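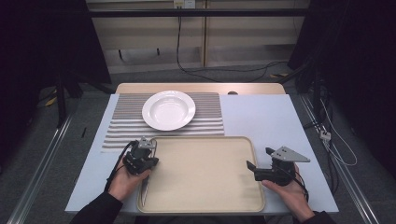

Every kitchen I had was small, so I learned to keep the table clean with few things and not much money. In our first flat in Jarncombe the table was also the desk and the ironing place, and stains came from all three. The best habit I have from that time is to put something between the food and the table. A ribbed place mat under the plate and a big beige tray beside it do most of the work, and I wipe these two instead of the whole top. If your mat has ribs, brush it along the ribs and never across, otherwise the crumbs only go deeper.

## Everyday wiping

Use two cloths. One is damp with a drop of washing-up liquid, the other is dry. Wipe with the first, dry with the second immediately. A painted table does not like to stay wet, and the joint where the top meets any raised part at the back is the place where the paint lifts first. For this joint I wrap the cloth around a wooden spoon handle.

Do not use the green side of the sponge. I did this on my mother's table and the dull patch is there until today.

## Sticky trays

Plastic trays become sticky after some months, even when they look clean. It is old cooking fat from the air, and cold water does not move it. My method:

- Fill the sink with warm water, not boiling, because thin plastic can bend.
- Add two spoons of bicarbonate of soda and leave the tray for 18 minutes. (My neighbour Senthil Salian says ten is enough. For his trays, maybe.)
- Rub the rim with an old toothbrush.
- Rinse and stand it on its side to dry.

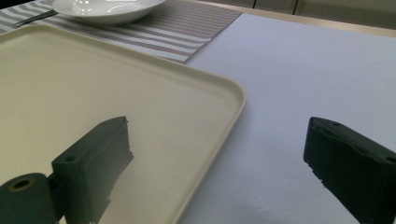

*A low rounded rim: easy to wipe, but the fat likes to collect in the corners.*

If the tray smells of onion or fish, rub half a lemon over it and leave it by the window for one afternoon. Tea stains go with the same bicarbonate, made into a paste with very little water. Please try the paste first on the underside. Some coloured plastics lose their shine from it.

Never put a plastic tray in the oven "only to keep the bread warm". Our oven starts at 180 and I think you can guess what happened to the tray.

## Things worth doing each November

In November we close the windows for the winter and the kitchen becomes damp, so I do these jobs before:

1. Turn the table over and tighten the screws of the legs. Stop when you feel resistance.
2. Stick new felt under the legs. The old felt collects sand, and sand scratches the floor.
3. Wash all place mats and dry them flat. Hanging makes a fold which stays the whole winter.
4. Empty the cutlery drawer, wash the insert and let it dry fully before anything goes back.

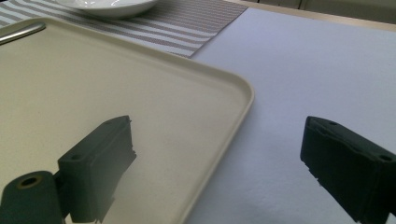 ## Spots on cutlery

White spots are from hard water, and in our area the water is very hard. Soak the spoons and forks for a few minutes in warm water with a little vinegar, then rinse well and dry by hand. Do not leave them in vinegar overnight. Knives with wooden handles should not be soaked at all, only wiped.

For brown spots use the same bicarbonate paste on a soft cloth, always in the direction of the metal's lines. If a spot comes back after two washings, look in the dishwasher basket, where the coating may be broken and the wire under it rusty.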